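Illusley Shared Shop, Arm Cell Meeting Minutes
October 1, 2024
Posted by the cell secretary

Minutes of the May meeting were approved with no changes.

Gripper. The fingers were closing off center. Both linkage pivots were cleaned and tightened, and the zero was set again. Belter has the spare fingertips on order, 2 sets, part 1314. 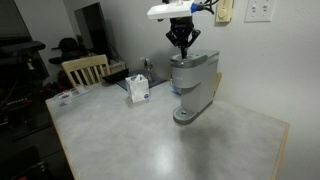
Cables. The bundle behind the mounting plate needs more slack before anyone raises the arm to full height. Agreed to add one clip and check it every 10 days. The Rovuvov log sheet gets a new line for this.

Lid task. Press force stays at the low setting until the new fingertips are on. Iglesias bench will not be used for spares.

Next meeting date to be set by email.

Comments

benchuser: Is the clip going on the plate or higher up?

cell secretary: Higher up. Plate stays clear.

nightshift: Log sheet is still the old one.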